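I finally got my variable star estimates sorted out in December, and I have to tell you, I'm hooked. For years I was a galaxy person. I'd drag the big scope out, squint at some gray smudge, write "faint, oval" in the notebook and go to bed happy. Then Marius Sima from the club talked me into following a single red star for a whole season, and now I can't leave the thing alone.

The idea is so simple it's a little embarrassing. You find your star, you find two neighbors with known brightness, one a bit brighter and one a bit dimmer, and you decide where yours falls in between. That's it! No camera, no laptop, no cables to trip over. I do mine from the Killell side of the hill, where the streetlights thin out, usually before 10 p.m. while I can still feel my toes.

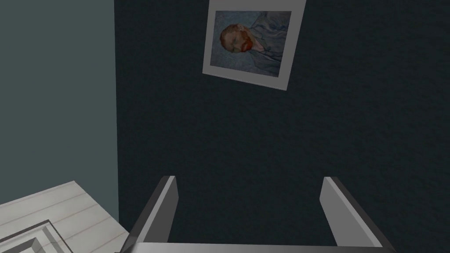
Aurel Enache wrote in after my last post to say that red stars always fool him, and that if he stares too long they seem to get brighter the whole time. He takes quick glances now and his numbers have settled down a lot. I tried it the same week and he's right — my estimates used to wander all over the place, and the glancing trick pulled them in.

My other bad habit was peeking at old entries before making a new one. You don't mean to cheat, but if last night's page says 8.1 then by golly tonight looks like 8.1 too. So now I keep the old logbook in the house and carry only a blank sheet outside. 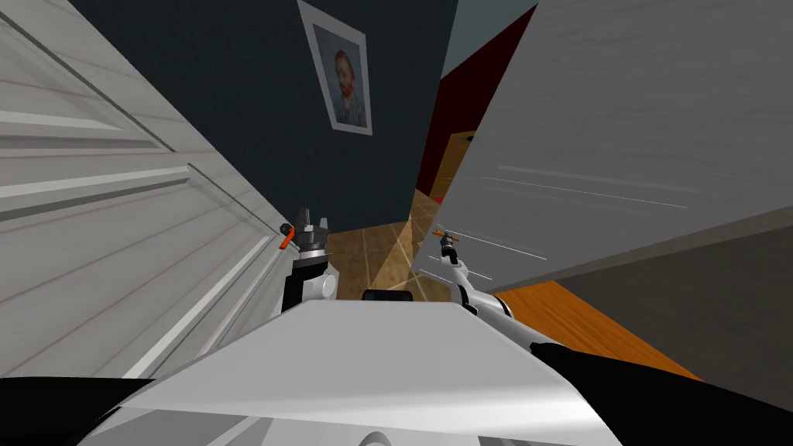
The hallway, with the red-bearded portrait at the far end

Speaking of logbooks, Birger Solberg lent me his, and I've been typing it up in the evenings (slowly, with a lot of tea). There are 654 estimates in there, 487 of them of the same star, all in tiny pencil. Some nights he has one line and nothing else. Other nights he complains about the moon for half a page, and I love those. I wish more people complained in their logbooks, it makes the typing go so much faster.

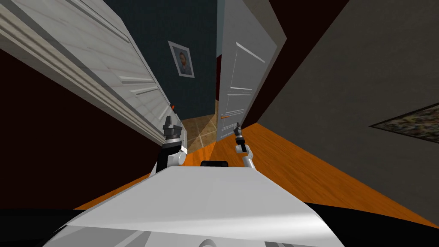

The hard part is his comparison stars. He used an older chart, and a couple of the magnitudes on it don't match the ones I use, so I can't just drop his numbers in next to mine and draw a line through everything. What I've been doing is copying down exactly what he wrote, letters and all, and keeping the converted value in a separate column. Dorin Munteanu thinks I should convert as I go and be done with it. Maybe! But I've already found 2 places where I read a letter wrong, and I'd never have caught them if I'd only kept the final number.

I've got 63 estimates of my own so far, which looks pretty skimpy beside Birger's pile. Still, when I plotted them on graph paper there was a real curve, a long lazy slide down and then the start of a climb. I sat there grinning at it like a fool.

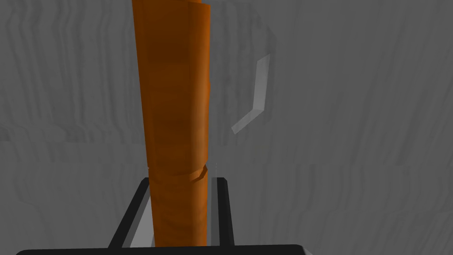
The climb is the part I want to catch properly this time, and of course that's when the clouds moved in. I'm going to try for two estimates a week if the weather lets me, and go back to the 10x50 binoculars once the star gets bright enough, as the scope makes it hard to fit the comparison stars in one view. If any of you are watching a long-period red one too, send me your numbers and tell me which chart you used. Please tell me which chart you used.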